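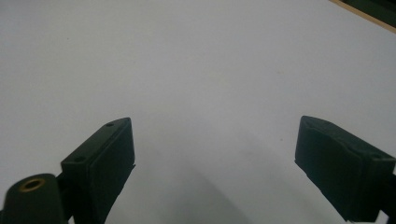

为什么机器人学抓取要由人一遍一遍地做示范,用程序把动作写死不行吗?

写死的程序只适合物体种类固定、位置固定的工位。物体换了包装或者偏了几厘米,原来的轨迹就对不上了。示范数据给出的是“看到什么、手怎么动”的成对记录,学习系统从中估计一个从观测到动作的映射,遇到位置略有变化的情形还能给出合理的动作。代价是数据要够多,而且要采得规矩。本讲主要讲后一件事。

《机器人学习实践》讲义 第4讲
手持夹爪示范数据的采集
主讲:Chaiwat Khunthong 实验指导:Huệ Âu
2020年12月22日

一、本讲内容

上一讲介绍了行为克隆的损失函数和误差累积问题。本讲不再推公式,只讲数据从哪里来。课程实验统一使用手持夹爪采集,不用遥操作。遥操作的好处是动作直接落在机械臂的关节空间里,缺点是慢,操作者要练较长时间才能做得顺。手持夹爪由人直接拿着干活,速度接近平时用手,换场地也方便。缺点在于人的手臂能到的地方机械臂未必能到,后期要做可达性检查,这部分放在下一讲。

二、一条示范包含什么

一条示范(episode)从夹爪离开起始位开始,到物体放稳、夹爪退回为止。需要同步保存的内容如下:
1. 腕部相机图像。相机固定在夹爪上,随手运动。
2. 头部相机图像。视野较宽,用来看物体之间的关系和双手配合。
3. 夹爪的六维位姿,统一换算到桌面坐标系。
4. 夹爪开合宽度。
5. 任务标签和操作者编号。

时间戳以采集主机的时钟为准。左右两只夹爪各有一路数据,文件名里用L和R区分,不要自己改名。腕部图像和位姿之间允许的最大偏差是80毫秒,超过的片段由Prerkar脚本自动标红,标红的片段不进训练集,也不要手工去改时间戳凑数。

三、任务与物品摆放
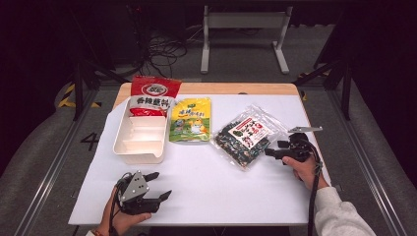

任务设计先从物品的差别入手。刚体、半刚体和软包装对夹爪的要求不一样,放在同一张桌上采,模型才有机会学到区分。课程用的整理任务以小包装零食为主,桌上铺白纸,配一个白色塑料分格盘。红色包装靠在盘的后侧,有一部分已经在盘里,这种局部遮挡的情况要保留,不要为了好看把东西全部拉开。黄绿色的自立袋和透明袋装的海苔零食放在盘的右边,透明袋斜着放,皱起的边缘会反光,对只看颜色的检测方法比较难,做数据检查时应当单独抽看。操作者两手各持一只夹爪,左手的夹爪张开时注意爪尖朝向,先对准再靠近,不要在物体上方来回试探。

摆放的变化按下面的顺序加:
(1)物品不变,只换左右次序。
(2)次序不变,改变朝向,每次转动的角度要明显。
(3)改变物品之间的距离,包括互相挨着的情况。
(4)换物品,同类包装换不同的颜色和图案。

前两种变化采够以后再做后两种。常见的错误是一开始就什么都变,结果每种情况只有两三条,训练时看不出是哪一类不够。

四、操作要求

动作速度保持均匀。人手习惯在接近物体时突然加速去抓,这在图像里会造成运动模糊,位姿跟踪也容易丢。接近段放慢,闭合前停一下再夹。

夹取位置尽量选包装中部。软袋夹封口处也能提起来,但袋身会下垂摆动,放下时的落点不稳定。如果确实要采夹封口的示范,请另建一个任务标签。

双手任务中,一只手工作时另一只手不要离开头部相机的视野,也不要搁在桌面上不动超过几秒。静止片段太多,模型会学到“什么都不做”。这一点在April那一批数据里出过问题,当时两组同学的左手数据有将近一半是静止的,只好重采。

线缆从夹爪柄部引出后顺着桌沿放下,不要绕在手腕上。转身之前先看脚下。

夹取失败时不要立刻停录。先松开,退后一段,再做一次,这一整段作为“恢复”示范保存,标签后面加上_rec。恢复示范对减轻误差累积有用,但比例不宜过高。连续两次没有夹住的,这一条作废。

五、数量与划分

每组完成200条有效示范,恢复示范计算在内。划分训练集和验证集时按摆放方案划分,不能按帧随机抽。同一条示范里的相邻帧几乎一样,随机抽帧会使验证误差偏低,得到的结果没有参考价值。

数据上传到Clusteo的课程目录,上传前在本机跑一遍检查脚本,看三项:时间戳有没有跳变,开合宽度有没有超出量程,位姿轨迹有没有瞬间移动。第三项最常见,多半是夹爪的定位特征被身体挡住造成的,可以换一个站位再采。

六、课后作业

1. 从本组数据中任选4条,画出左右夹爪的开合宽度曲线,标出接近、闭合、搬运、放置四个阶段。
2. 找出一条被检查脚本标红的示范,写明原因和改进办法,半页以内。
3. 比较腕部相机和头部相机在透明包装上的表现,各附一段文字说明。只写观察到的现象,不要求给出算法。
4. (选做)用Flovard工具包里的基线模型训练一次,分别去掉和保留恢复示范,比较验证误差。

作业交到Huệ Âu处,文件名用“组号_姓名”。标定文件随数据一起交,缺标定文件的按未交处理。

七、阅读

讲义附录B“坐标系约定”,下一讲直接使用,不再复习。附录C里的常见报错列表,采集前看一遍。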